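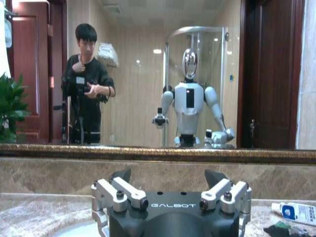 Slide 1. Wrist view at a marble vanity, gripper open, robot reflected in the mirror.

Speaker notes, Iddrisu Agyeman. Equipment planning, September 2023.

Start with the counter. A guest bathroom has a mirror, glass and polished stone within arm's reach of each other. Ask vendors for trial results on those surfaces. Warehouse results do not transfer.

Slide 2. Budget lines
Read the table top down: base unit, grippers, spare fingertips, service contract, floor survey, staff hours. Pause on staff hours. The Amegashie draft left them out and had to go back for approval.
Allow 2 spare gripper sets per unit. Lead time on replacements goes in the contract, in writing.

Slide 3. Scope
Nilby property, 76 rooms. Phase one is vanity counters only: pick up small items, wipe, put back. No showers, no floors.
Survey room 401 first. It has the narrowest door on the plan.
If asked about linen: separate budget, see Adwoa Mahama.

Slide 4. Lease or buy
Flondley quotes a lease, Killitz a purchase with 5 years of parts. Compare them over the same term. Do not give totals from the stage; Nhyira Fiadzo is still checking the import charges.

Slide 5. Dates
Survey complete before the January budget round. Purchase request follows the survey report.

Questions to Ya-wen Liu on safety, to me on cost. Leave slide 2 up during questions.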